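Kirkerby arm fault: frequently asked questions
Updated November 5, 2025

What went wrong?
The arm logged jobs as finished when it hadn't done them. Wendico, who supplied the controller, calls this a "reporting mismatch". We call it a fault. We re-ran the job in simulation in April and got the same false "complete" in 11 of 200 runs.

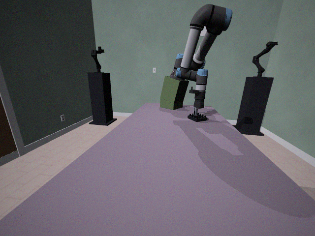 Wendico says the rate is within tolerance. We asked whose tolerance and are still waiting on an answer.

Is it the dials?
Partly, maybe. The simulated panel has rows of small round dials packed close together, with no numbers you could read. Once the fingers reach in, they block the wrist view of several of them. 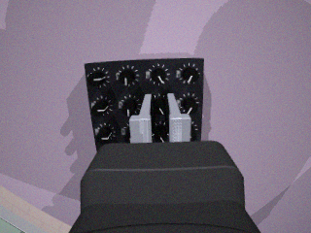 The supplier's first fix was a software patch called Prirkelia. It cut the false reports to 7 over the same number of runs. That's fewer, and we wouldn't stand beside it.

Could it close on nothing and still report a grip?
Yes. We've logged that too. An empty gripper should be the easiest thing in the world to check for.

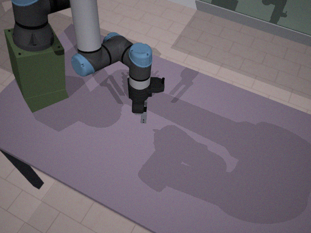
Has the real arm been switched back on?
No. It stays locked out at our Morikawa site until the log matches what the arm did. A good simulator result won't change that by itself.
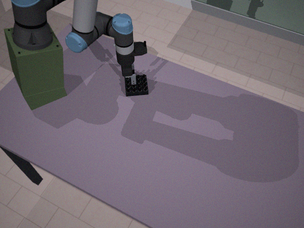 Simulated cell, gripper over the black tray.

Who do I tell if I see it happen?
Hit the stop, keep out of reach, then ring the site office. Don't clear the log first.

Related
Lockout basics for arm cells
Reading a controller log
Prirkelia patch notes

2 comments | Share
Contact us | © 2025 Kirkerby | Back to top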